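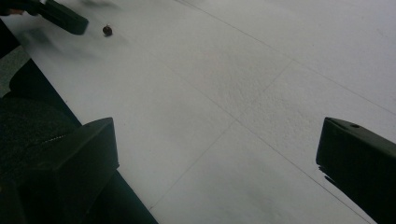 April 29, 2022. Back on the getting-there pages for Skivedero, starting with the rail section. I rode in by way of Rodham again and I still think that's the way to send people, even with the change at Catterall. The line splits after Rodham and the old text never made that clear. Picture the thin gray seams on the white surface, one going off to the lower left and another to the lower right, and you have the junction pretty much as it is. The left one is ours. Oriana Navarrete wants a proper map on the page and I'm coming around to it - my written version ran to 200 words and I got lost in it myself!

Timing: the connection at Catterall is 15 minutes on paper. I made it easily with a backpack, but I wouldn't want to try it with a stroller and two suitcases. The elevator is at the far end of the platform, so that needs to go in.

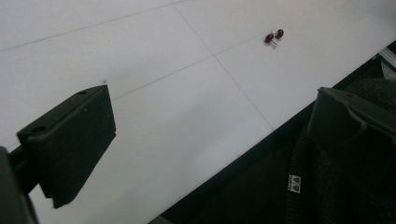 Catterall has two stops, the rail station and the bus station, and visitors keep mixing them up. Fidel Garrido had them drawn on opposite sides of town on his sketch, which is plain wrong. They sit like those two little reddish-brown ovals on the white top, nearly touching, one a bit lower than the other. You walk out of one and you're at the other before you've found your ticket. I'd drop the "transfer by taxi" line altogether.

Still to check: does the night bus stop at both, or only the bus station? The driver I asked said both, the poster said one.

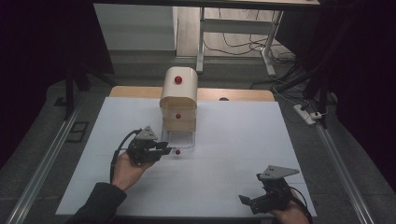 Ferry from Skulla

Haven't ridden this one yet. The timetable changes in September, so no times on the page until then, just a link. Foot passengers pay at the pier and bikes go free, or did last year. Fidel says parking at Skulla is 100 spaces and full by mid-morning. Ask Oriana if she can go and look.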